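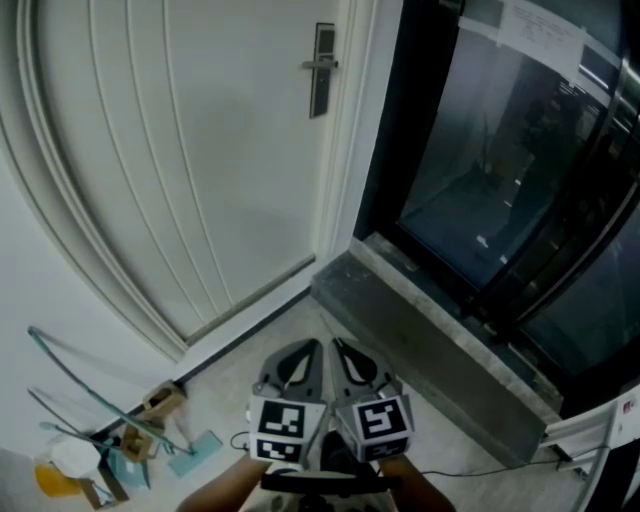

Ekkachai Klinhom is of the opinion that a door should be heard before it is seen, and he told me so within a minute of my arriving in Gatstead, while I was still wiping my shoes. A good door closes with a low note, he said, and a bad one rattles, and you will live with that note for as long as you live in the house. I have been listening to doors ever since, and I'm afraid I have become poor company in other people's hallways.

I had gone up in November to write about entryways, those in-between corners that get so little of our love (and our budgets!). We'll choose a sofa over three weekends and then let the builder pick whatever goes between us and the street. Ekkachai has been hanging doors for 11 years, first in Kumsa and now here, and he has strong feelings about this.

Take a white door with a molded frame and a few long vertical grooves running from top to bottom. It's a plain enough thing, and I have walked past a hundred of them, but the grooves pull the eye upward and make a low ceiling feel kinder. Set it near a dark glass door in a black metal frame, with just a narrow piece of white wall to keep the two apart, and each one looks better for the company. Ekkachai likes that pairing very much. My own mother would have put a fern there.

Then there is the lock. Tall black electronic ones are turning up everywhere, and I'll admit I came to them as a grump, having carried the same brass key since college. A silver lever on the black plate softens the look a good deal. The one I ended up buying, from a little shop called Grutine, cost me 125 dollars, and I have already forgotten the code twice.

We talked longest about the floor. Light beige tile forgives dust, it forgives dogs, and it goes with a gray stone step as if they had grown up together. Ekkachai wants a raised threshold wherever there's glass, and he wants it in stone, and he'll argue for it over two cups of coffee. A dark baseboard he considers simple good manners toward the mop.

As for the bits and ends that gather in a corner during any job, the rods and scraps of cardboard, he sweeps them up last, after the doors have been opened and shut to his satisfaction. I tried mine again before bed. It still rattles a little.

1361 shares
57 comments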